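ホーム > 教科書・教材 > サービスロボットの運用と安全 > 第3章 居室内作業の規則と良好事例
最終更新:6/5/25

第3章 居室内作業の規則と良好事例

3.1 この章で学ぶこと

前章では、工場の柵の内側で動く産業用ロボットを扱い、人と機械を場所で分ける考え方を学んだ。本章が対象とするのは、居間、客室、待合室など、人が暮らしたり休んだりする部屋で働くロボットである。こうした部屋には柵を置けないことが多く、床には敷物があり、家具の位置も日によって変わる。したがって、規則の重点は区画の管理から、作業ごとの手順と条件の管理に移る。

本章では、片付け作業を題材に、把持、受け渡し、待機、卓上作業の順に規則を見ていく。用いる規則は、研修施設Nidportの居室作業要領を教材用に整理したものである。要領は76の条項からなるが、本章で取り上げるのはその一部で、残りは巻末の付録に収めた。条項の番号は覚えなくてよい。どの危険に対する規則なのかを説明できるようになることが目標である。

なお、要領では「しなければならない」と書かれた条項を必須事項、「することが望ましい」と書かれた条項を推奨事項と呼んで区別している。必須事項から外れる場合には、作業を始める前に運用責任者の承認を書面で得る必要がある。推奨事項から外れる場合は、理由を作業記録に残せばよい。

3.2 把持と二腕の協調

飲料の容器は、居室作業で扱う頻度の高い物品である。軽くて変形しやすく、中に液体が残っていることもある。要領では、容器を持ち上げる前に、栓の状態と残量を確かめることを必須事項としている。残量が判別できないときは、液体が入っているものとして扱う。

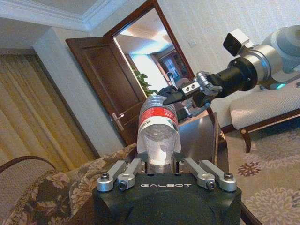 図3.1 首の部分を下にして保持された透明なボトルと、その底の近くにあるもう一方の腕のグリッパ

図3.1のボトルには、首に近い部分に水がたまっている。容器の向きが変わると液体の位置も変わり、重心が移る。残りが少量であっても、腕を速く動かせば容器は振れる。このため要領では、液体の入った容器を持つ腕の速度を、空の手先で許される上限の40パーセント以下に制限している。

二本の腕を同じ物品に近づける場合には、次の規則が加わる。

(1) 保持する腕と接近する腕を、動作の前に決めておく。
(2) 接近する腕が動いている間、保持する腕は静止させる。
(3) 接近する腕が把持を確認するまで、保持する腕は力を緩めない。
(4) どちらかの腕に異常が出たときは、両方の腕を止める。

このうち(4)は見落とされやすい。片方の腕だけが止まると、残った腕が物品を引き、止まった腕の手先に予定外の力がかかる。Valemovの訓練課程では、この条項の確認を始業点検に組み入れている。

3.3 手先の点検と待機

手先は、物品や家具に触れることを前提とした部分である。リンクの軸を留めるねじが緩むと、指の位置がずれ、把持力の表示と実際の力が合わなくなる。点検は電源投入時と、手先が家具に当たったときに行う。点検者は駆動を切った状態で、ねじの緩み、指先の摩耗、リンクの曲がりを調べる。

把持する物がないときの手先の扱いについても規則がある。開いた指の間には、布、ひも、植物の葉などが入り込むおそれがある。とくにカーテンは人の出入りや空調で動くため、静止した障害物として地図に登録するだけでは足りない。要領では、カーテンの裾から27センチメートルの範囲を、手先の低速域として設定するよう求めている。
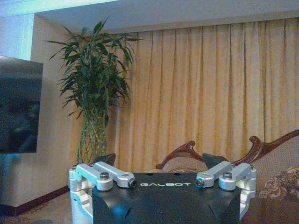 【規則の要点】周囲の備品への配慮

図3.2の室内には、グリッパの先に、ひだの深い長いカーテン、ガラスの花瓶に生けた背の高い植物、壁掛けのテレビ、彫刻のある木枠のソファがある。いずれも居室では普通の備品だが、注意すべき点はそれぞれ異なる。カーテンと葉は巻き込みの対象、ガラスと画面は破損の対象、木枠は擦り傷の対象として扱う。

作業前の確認では、備品を一つずつ見て、この三つの区分のどれに当たるかを備品表に記入する。複数の区分に当たるものもある。水の入った花瓶は破損の対象であると同時に、倒れれば床をぬらすので、電源コードや充電台との位置関係も調べておく。備品表は部屋の配置を変えるたびに更新しなければならない。

植物については、生育によって外形が変わる点も考慮する。Nidportでは毎年10月に備品表の全面的な見直しを行い、前回の記入内容をそのまま写すことを認めていない。

3.4 卓上の片付け

卓上の片付けは、容器や小さなごみを一つずつ取り、決められた場所へ移す作業である。手順は単純だが、判断を要する点が多い。代表的なものは、捨ててよい物かどうかの判断である。

Ållbergのような略記や旧版の表記を用いず、本書では判断の基準をÅberg方式で統一する。この方式では、卓上の物を「廃棄」「保管」「保留」に分ける。容器のように種類が明らかな物でも、利用者の指示がなければ廃棄には入れない。紙片や丸まった布のように、種類の判別に自信が持てない物は保留とし、元の位置から動かさずに人の確認を待つ。 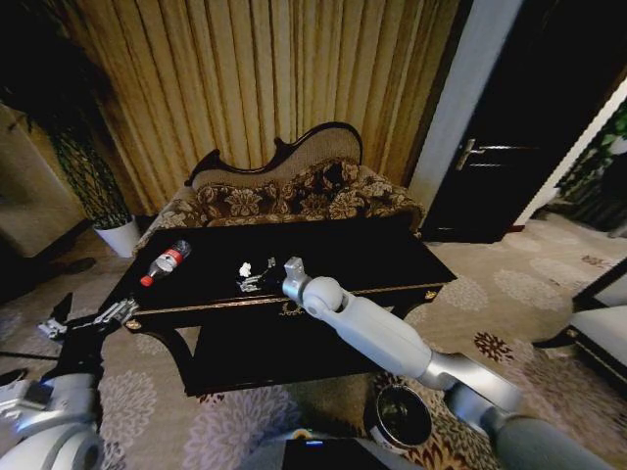 3.5 卓上作業の手順

図3.3の卓上には、横になったボトルと、しわの寄った小さな白い物がある。後者はティッシュのようにも見えるが、見かけだけで廃棄に分類してはならない。二つの物を扱う場合の標準手順を次に示す。

手順1 卓の周囲に人がいないことを確認し、作業開始を音声で知らせる。
手順2 卓上の物を分類し、保留の物があれば運用者に通知する。
手順3 転がりやすい物から先に取る。横になったボトルはこれに当たる。
手順4 手先を卓面に下ろすときは、卓の縁を避け、上から垂直に近づける。
手順5 くずかごを使う場合は、位置と開口の向きを確かめてから物を放す。
手順6 両腕を待機姿勢に戻し、作業記録に結果を記入する。

手順4に関連して、縁に飾りや金色の線がある卓では、縁に触れる動作を登録しない。装飾部分は塗膜や部材の強さが卓面と異なり、軽い接触でも傷が残ることがある。

手順の途中で人が近づいた場合は、物を持っているかどうかで対応が分かれる。何も持っていなければその場で停止する。物を持っているときは、把持を保ったまま停止し、運用者の指示を待つ。停止中に自動で物を置く設定は、Cullettiの事例集で不適切な運用の例に挙げられている。次節では、この停止と再開の条件を詳しく扱う。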